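Imprimer
Envoyer par e-mail

Stunel B2 – cellule à deux bras pour la manipulation de petites pièces
Fiche d'équipement et éléments de budget

La cellule Stunel B2 est proposée par Pitumwood aux ateliers et laboratoires qui traitent des pièces métalliques de faible masse : anneaux brisés, plaquettes percées, attaches, petites ferrures. Elle comprend deux bras montés face à face, une pince à deux doigts par bras, le contrôleur et le poste de commande. Le plan de travail n'est pas fourni. Une paillasse existante convient si elle est plane et fixe.

Configuration de base

– deux bras identiques, charge utile jusqu'à 3 kg par bras, pince comprise ;
– deux pinces parallèles à doigts souples ajourés, extrémités en pointe ;
– une caméra de poignet par bras ;
– un contrôleur unique, alimentation monophasée ;
– un jeu de doigts de rechange par pince.

Le châssis en profilé aluminium est facturé à part. Les ateliers qui disposent déjà de profilés au pas de 40 peuvent monter les bras dessus avec les équerres Justau. Vérifier la flèche avant commande : au-delà d'un millimètre en bout de console, la répétabilité annoncée n'est plus garantie.

Doigts et consommables

Les doigts sont le premier poste de dépense après l'achat. Leur structure ajourée fléchit autour de la pièce et tolère un défaut de positionnement, mais elle s'use au contact des arêtes vives. Sur des tôles percées non ébavurées, les pointes se marquent avant le reste. Une paire neuve coûte 39 € HT, ou 41 € HT avec les inserts de pointe. Le remplacement se fait à la clé six pans, sans démontage du support. Un réétalonnage de l'ouverture est nécessaire après chaque changement.

Pour une première année en usage quotidien, compter dans le budget un jeu complet par trimestre et par bras. Les doigts se commandent par paire et ne se dépareillent pas.

Encombrement et câblage

Les bras se faisant face, la zone utile est celle où les deux pinces se rejoignent. Elle est nettement plus petite que l'enveloppe de chaque bras prise séparément, et c'est elle qu'il faut reporter sur le plan d'implantation. Prévoir 200 mm de dégagement derrière chaque embase pour les connecteurs et le rayon de courbure des câbles. Les câbles moteurs restent apparents dans la version de base ; les gaines sont en option.

Le contrôleur se place sous la paillasse ou en baie. L'arrêt d'urgence doit rester accessible depuis les deux côtés du poste. L'analyse de risques est à la charge de l'exploitant, y compris pour les cellules livrées montées.

Ce qui n'est pas compris

Le transport, la mise en service sur site, la formation et l'éclairage sont chiffrés séparément. L'éclairage est souvent oublié dans les demandes de prix, alors que les pièces en métal brossé ou poli renvoient des reflets qui gênent les caméras de poignet. Un éclairage diffus suffit dans la plupart des cas.

La licence logicielle couvre les deux bras. Elle est perpétuelle pour la version livrée, les mises à jour étant incluses pendant la première année. Le module de coordination bimanuelle fait partie de la licence de base depuis la version de mai.

Travail à deux pinces sur pièces à anneaux

La saisie d'un anneau par une pince pendant que l'autre agit sur la plaquette est le cas le plus exigeant pour les doigts. L'effort se concentre sur les pointes, et l'écart entre les deux pinces se réduit à presque rien.

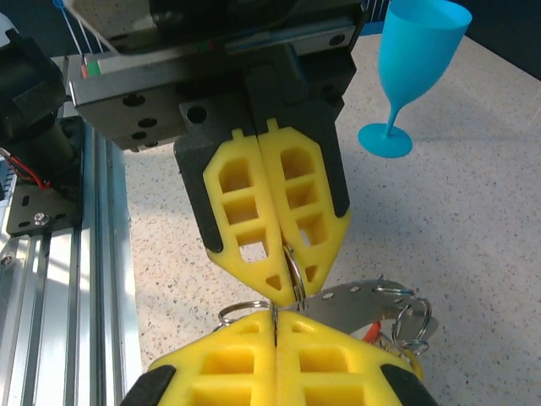 Kordestani signale que, sur ce type de pièce, le budget doigts prévu au devis lui a paru trop bas et qu'il vaut mieux commander d'emblée la version avec inserts, la différence de prix étant absorbée dès le premier remplacement évité. Même remarque pour le jeu de rechange : un seul par pince ne couvre pas la période de réglage, pendant laquelle les contacts entre pinces sont fréquents.

Pitumwood propose en conséquence un lot de démarrage de quatre paires avec inserts, à ajouter à la commande initiale. Le lot n'est pas disponible seul.

Délais et commande

Les cellules sont assemblées à la commande. Joindre à la demande de prix un croquis coté du poste, la masse et la matière des pièces, ainsi que deux ou trois échantillons si la géométrie est irrégulière. Les échantillons sont retournés avec le devis.

Imprimer cette page
Envoyer cette page par e-mail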